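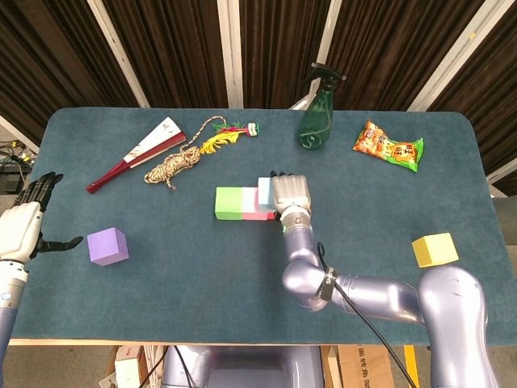
Gallery / Machines in the Workshop / Lovia

Lovia at the felt table, with the right hand on the light blue block and the left one open beside the purple cube.

Welcome back to the workshop pages! It has been a good long while since we put anything new in this part of the gallery, and several of you have written to ask how Lovia is getting on (thank you, Griet Van Rooij, for asking more than once and for being so nice about it). She is getting on very well, and in August she went back onto her regular upkeep routine here in Rostthorpe. I thought I would tell you a bit about how we look after her, as it is the part of the work I'm fondest of and the part that visitors tend to miss.

The table comes first. It has a blue-green felt top and rounded corners, and I will happily defend the felt to anyone. Foam blocks stay where they are put, and if a fingertip comes down a touch too low it meets something soft. Siebe Van Leeuwen brushes it down before every session, always away from the robot, and then checks the distance from the base to the table's front edge against the 620 mm written on our setup sheet. It hardly ever moves, but the one time it did we spent a whole afternoon blaming the software, so now we measure.

Next come the hands, which have their own page in the maintenance binder. Each finger gets opened and closed slowly by itself, then all of them together, and whoever is doing it listens for any clicking. Annelies Coppens has the best ears for this by a mile. We wipe the fingertips with a barely damp cloth, because foam dust gets into everything and a dusty fingertip lets a block slide. After that we look at the wrist ring on each arm and write down what the indicator is doing. It was green on the right wrist at the table here, and green is what we like to see.

I could go on about cables all day (ask my family). The black cable on the right arm is held to it with a strap near the elbow, and it needs enough of a loop below to let the arm bend without tugging. Too tight and it pulls at the connector; too loose and it finds something to catch on. Wycliffe Bakilana bends the elbow through its full travel with the power off, watches the loop, moves the strap a little and does it all again. His record is 16 tries before he was happy, and I have to say that cable has given us no trouble since!

The blocks are our last check before Lovia goes back to proper work. Pushing one up snugly against its neighbor shows up a small error in the arm calibration much sooner than waving the arms around in the air does. If a block lands crooked, we rerun the calibration from step 2 of the sheet and start the row over. Maja Urbańczyk wrote that sheet, and she has promised a new edition with bigger type for those of us who keep leaving our glasses in the kitchen.

If you would like to come and see the routine for yourself, we do it on Saturday mornings, and there is usually coffee. Ring the bell marked Verstraete and give us a minute to get to the door. Someone will have their hands full of cable ties.

Entry 41 in the workshop gallery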